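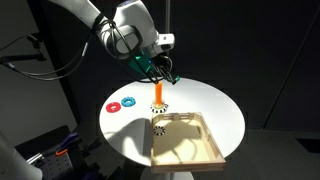
Ring-and-peg sets are used in this unit to introduce clearance, the difference between the bore of a ring and the diameter of the peg it sits on. Clearance is always stated as a diameter difference. The orange peg stands upright in the black-and-white striped ring; the red and light blue rings lie flat on the tabletop to the left, each to be treated as a separate part.

**Worksheet 2, for April**

- Measure each bore twice, at right angles, and record both values.
- Measure the peg at the top, middle and base. Use the largest reading.
- Clearance = smallest bore reading − largest peg reading.
- Do not measure across a notch.

Return parts to the wooden tray. Send questions on the worksheet to Ionuț Pop.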